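2019-02-06
Bench notebook, surfaces and finishes

Spent the morning on the speck question again. Farzana Awan wants a yes or no by the end of the week on whether the Pratari white coating is "shedding" or whether we are looking at ordinary dust, and I'm not ready to say either. The complaint from Closley says marks "keep appearing." Keep appearing compared to what? They sent no earlier record of the same spots. Neither did we keep one, which I'll come back to.

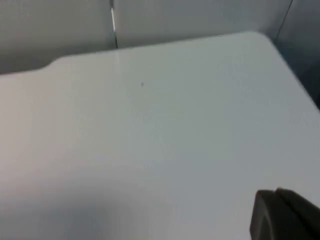
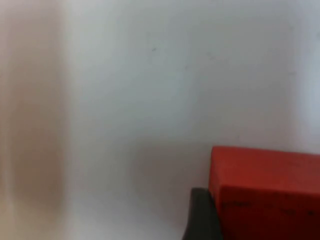
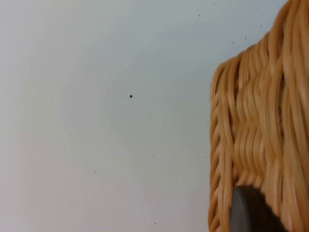
Pale surfaces with small dark specks. First one is the tabletop with the rounded corner, second has the red block at lower right, third has the wicker basket.

Notes on each, while I still remember what I was thinking.

Tabletop. One speck, near the middle, and I can't find another. It could be a crumb. It could be a flaw in the material. Those two answers lead to very different letters to Closley and the picture won't choose between them. Whoever writes this up should resist the word "defect." One dot on a whole table is a poor basis for a theory about a coating. The gray down in the lower left is shadow and is not to be logged as staining. I say this with some feeling, having found two shadows in the May log entered as stains, both in my handwriting.

Red block. A couple of specks, one of them with a bit of green in the gray, the other fainter. I'd like to make something of the green and I'm trying not to. Pale surfaces pick up odd tints when you look at something that small, and the whole background in that one leans a little blue anyway. Also I can't tell from the picture alone if that is wall or table. There's no edge of the surface to go by. Logging it as "surface, unknown" until somebody can do better. Farzana thinks I'm being fussy. Maybe, but if wall and table specks get pooled under one heading we will have learned nothing about either.

Basket. The wall shows one round black dot that is clearly darker and bigger than the rest, then some faint ones you have to hunt for. I'd treat the black dot as its own case. The faint ones are harder. The paint seems to have a slight texture and after a minute of staring I start seeing dots in all of it. I marked what I thought I saw, walked off, came back and marked it again without looking at the first sheet. The sheets did not agree. I wouldn't trust any count of faint specks made by one person in one sitting, mine included.

On the shedding idea generally. Jindato's rep told us over the phone that their white "does not speck." I asked what was tested and got a brochure number, 2302, and a change of subject. I looked up 2302. It covers scratch resistance. There is nothing in it on dust, static, crumbs or anything else that would leave a small dark dot. So that claim is worth what we paid for it.

Ngui's explanation is static: the surface holds a charge and pulls dust onto itself. Sounds reasonable, and I notice that everyone liked it right away, me too. But static ought to give you a lot of dust, fairly evenly spread, and I don't see how it gets you one dot by itself on a tabletop. Possibly it does and I don't know enough. I would want to see it on a test panel before it goes in any report.

The dull explanation is that things get put on tables and leaned on walls and bits come off them. Wicker strikes me as a good candidate in general, being made of a lot of small strand ends, but I have no evidence that any mark here came from a basket. The strands I can see are tan to honey brown and the big dot is black. Doesn't match on the face of it. Not ruling it out, not writing it down as a finding.

What I'd accept as an answer:

Damp cloth, then the dry one, on a marked patch. If the dot goes, it was sitting on top. If it stays, go to the loupe.

Under the loupe, look for a rim. A pit should have one and a fleck of dirt shouldn't. I have been fooled by this before when dirt had settled into a pit, so clean first, always.

Tape lift on anything that survives the cloth. Stick the tape straight in the book with the patch number next to it. No loose tape in the drawer, please. There is a strip in there now labeled "table?" and it's useless.

Same lamp height every time. Low light from the side makes texture look like specks, and overhead light hides half of them. Pick one and stay with it.

Farzana asked if we could skip all that and wipe the lot down. We could, and then the specks would be gone or not gone and we still couldn't tell Closley a thing about new ones. So nothing gets wiped outside a marked patch until the patches are done.

Test panel 11 is free. Panel 8 has the old primer on it and should not be used for this, whatever the label says. I checked the batch sheet and it was coated from can 3128, before the formula changed. If you have been comparing against panel 8, and I suspect somebody has, those comparisons need to come out.

Still open:
– wall or table for the red block one
– whether the black dot is on the paint or in it
– who decided "keep appearing" and when they first looked
– more cloths, the blue ones leave lint

My money, if pressed, is on plain dirt for most of it and one real blemish somewhere in the pile. I'd put that at a hunch and would not want it quoted. Farzana has the loupe until tomorrow, so the marked patches start after that.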